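Home | Enclosures | Terminals | Trade Accounts | Contact

Funden Square Junction Box, Grey

The Funden is a square grey enclosure for light indoor wiring. Its lid is held by one screw at each corner. Boxes with a red marking at the front edge belong to the current range.

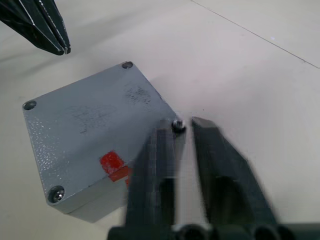
Hatem Ramadan asks whether the lid screws can be bought separately. They are sold in bags of 24.

With the lid removed, there is room between the rounded corner posts for a short coil of wire — longer runs should be trimmed first.

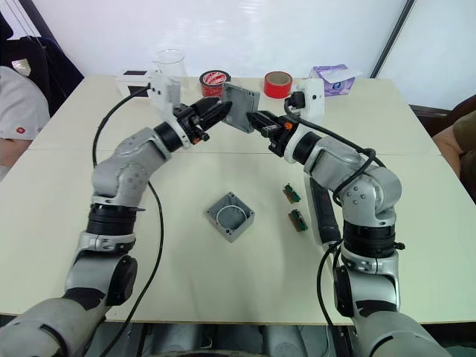 Stojan Yordanov writes that he would have liked a deeper version for thicker cable. The Hakell, listed under Enclosures, is intended for such work.

Small green terminal strips are supplied by Hullomine in packs of 16 and must be ordered separately.

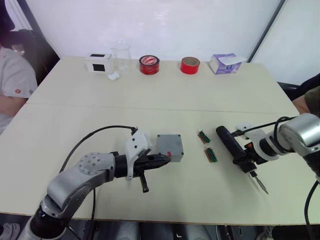 One customer reported that delivery took five days in March.

Contact the sales office | © Funden 2019 | Back to top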